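Brevden Worktable in Cream

Desks & Worktables
4 min read

The Brevden is sold as a table that will take anything you put on it and still look new, a claim I have now read on the labels of three different tables this year. 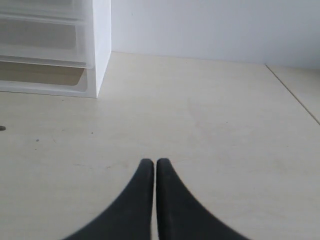 We stock it all the same. It sits level, it's a sensible size, and the pale cream top makes a dim room feel less dim. I would just ask you to read the rest of this page before you order, as the brochure leaves out a fair bit.

Size first. The top is 1544 mm long, and Brevden rounds that down to 1500 on the box. The extra 44 mm matters if you are fitting it between two walls. Measure at skirting height as well as at table height. We had two returned in July from people who had trusted the box.

The finish is described as "stain-shy". I don't know what that means and the rep couldn't tell me. It is a smooth, matt surface, and a matt surface in a light colour will show smudges from hands and light scuffs from anything dragged across it. Most smudges come off with a damp cloth and a drop of washing-up liquid. Scuffs are another matter. Some fade with rubbing, some don't, and the Brevden polish at extra cost did no better than the washing-up liquid when I tried both side by side on the shop table. Save your money.

You will also find the odd dark speck in the top. Brevden says this is "natural character". It may be, but if you want a surface with no marks at all, buy something else.

Drawers

No drawers are included, whatever the room sets in the catalogue suggest. People usually stand a small unit on the table against the wall, and that works well enough provided you remember it eats into the depth. The Gorkley desktop drawers are the ones Brevden recommends. They are fine. They are also dearer than they should be, and any small unit with felt pads under it will do the same job. Do use the pads - bare feet on a matt top leave marks.

Assembly

"Ten minutes, no tools." It took me 35 and I used a screwdriver. The legs go on easily. The brace is where the time goes, because the holes only line up if you leave every bolt slack until the end, and the leaflet mentions this on the last page.

Against the Vongate

Customers ask how it compares with the Vongate. The Vongate is heavier and wobbles less when you lean on one end. It is also harder to shift on your own, and the top comes only in dark grey, so dust shows instead of smudges. For sewing, paperwork or sorting small parts I'd have the Brevden, as a dropped pin or screw is easy to spot on a pale top. For anything involving a vice I wouldn't have either.

Guarantee

Five years on the frame, one on the top. Ordinary wear is excluded, and ordinary wear seems to cover most of what happens to a table. Keep your receipt.

Order code 2122 for the table, 1874 for a spare set of feet.

Notes by Darren Oakley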